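Sign up for our newsletter. We use cookies to improve your visit.

09/09/2021
By Apolinar Orozco

Bondthorpe will sell its Hallent wire-mesh desk baskets in 87 stores starting in October. The baskets hang from a rail or beam and leave the tabletop free.

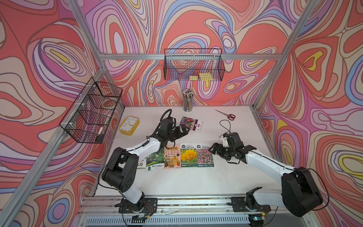
Black mesh baskets holding sticky notes, tape and a marker, with pencils and scissors on the table.

"People want to see where the tape is," said Hermenegildo Cervantes, product manager. The line comes in five sizes, with or without dividers.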